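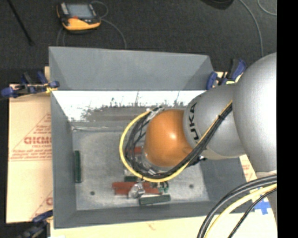 Small blocks on the flat floor of a grey bin with sloping sides.

Why do some bins have sloping sides?
December
By the Pririmow Young Readers desk

Most boxes have straight sides. A shoebox does, and so does a drawer. Some bins and trays are made another way, with walls that lean outwards, so the top is wider than the bottom. The bin in the photo is one of these. Its sides slope down to a flat floor, and the red blocks are lying on that floor.

A slope looks like a small change, but it makes a difference to where things end up.

What happens to a block on a slope?

Everything on Earth is pulled downwards by gravity. When a block sits on a flat table, the table pushes back up and the block stays where it is. When a block sits on a slope, part of the pull acts along the slope and tries to make the block slide.

Something else is working against that. It is called friction, and it is the grip between two surfaces that are touching. Rough things usually grip well. Smooth things usually don't. If the slope is gentle, friction holds the block still. If the slope is steep enough, the pull wins and the block slides to the bottom.

In a bin with steep, smooth sides, something dropped near the edge will often slide down towards the floor. In a box with straight sides, it can land in a corner and stay tucked there. Small things in corners are awkward to pick up, as anyone who has tried to get the last raisin out of a lunch box will know.

Does the shape of the thing matter?

Yes. A ball rolls, so it will go down even a gentle slope. A brick-shaped block has flat faces, so it has to slide or tumble. Once it reaches a flat floor it tends to stay put, and other blocks may come to rest on top of it or beside it. That is how a heap starts.

Sloping sides near you

A kitchen sink often has a floor that slopes a little — water runs to the plughole and doesn't lie in puddles. A funnel is nearly all slope. A mixing bowl has curved sides, so flour falls back to the middle where the spoon is.

Farms use the same idea on a much bigger scale. The grain store at Pruven has 11 tall bins, and each one has a bottom shaped like a cone. When the hatch is opened, the grain slides down the cone and out. If the bottoms were flat, a lot of it would stay behind and somebody would have to shovel it.

Sloping sides help with storage too. Empty buckets with leaning walls fit one inside another. Buckets with straight walls won't do this if they are all the same size.

They have a drawback. A bin with sloping sides holds less than a straight box with the same size of opening and the same depth. This is why moving boxes are nearly always straight.

Try it yourself

You will need a large hardback book, a ruler, a protractor, a toy block and a rubber.

1. Put the book flat on a table and place the block near one end.
2. Slowly lift that end until the block starts to slide.
3. Hold the book still and ask someone to measure the angle between the book and the table. Write it down.
4. Do the same with the rubber.

When we tried it, the rubber held on until the book was at roughly 40 degrees. The block went sooner. Your answers may be different, because book covers are not all the same. You could cover the book with a tea towel and have another go — does the block slide sooner or later?

Words to know

Friction: the grip between two surfaces that touch.
Gravity: the pull that makes things fall.
Hopper: a container with sloping sides and an opening at the bottom.

More from Pririmow Young Readers
Why do stacks of blocks fall over?
How a zip works
What is sand made of?
A day at Nilsuwan toy library
Make a marble run from card tubes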